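Tidying toys off a shelf: our club's pick-and-pack task, step by step

This is the write-up I promised the newer members of the Zekville robot club back in August, so apologies for the wait! It covers the beginners' task we practise before the Soten round, where the arm takes toys from a shelf and packs them in a box. You'll need the arm with its two-finger gripper, a shelf with cubbies, a cardboard box and a handful of toys that can stand a knock.

Start with the shelf, because it's the hard bit. Put one toy in one cubby and leave the others for later. I like a truck for this. It doesn't roll away sideways, but it's long, so you have to decide where to grab it. Bring the gripper in slowly from above and behind, with the fingers open wider than you think you need, and stop just short of touching. Now look at the wrist camera.
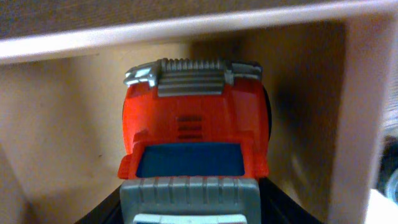 Fingers either side of the grey ribbed section, red cab further in.

Check three things before you close. Is the toy between the fingers? Is there room above it for the lift? Is one finger about to scrape the divider? That board over the grille leaves only a small gap, so if you lift straight up you'll wedge the truck against it (ask me how I know). Pull back towards yourself first, then lift. I save the pull-back as its own waypoint in Somumov, our control script, and run it at 40 per cent speed until I trust it.

Shadows are a nuisance too. If your program looks for dark patches to find wheels, a shadowed cubby wall will fool it every time, so move your lamp and try again.

Next, the box. Set it on the table where the arm can reach all four corners, and tape it down if it likes to wander. Big awkward toys go in first, with the smaller ones tucked into whatever gaps are left. Vehicles can stand against a side wall, which saves a lot of room.

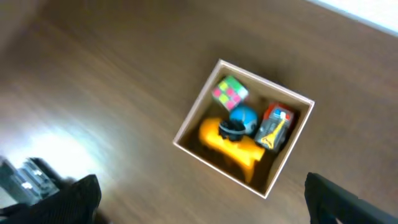 Four toys in one box, with the vehicle over on the right.

Glare on the table top can confuse the camera, so I find the box by its pale top edges and ignore the wood altogether. Open the fingers gently and go straight up before you swing away, or you'll drag a toy back out with you.

My log says 131 clean grabs out of 211 tries, so don't be downhearted if your first 8 go wrong! Save your waypoints under your own name in the Vanags folder, and please put the toys back on the shelf for the next group.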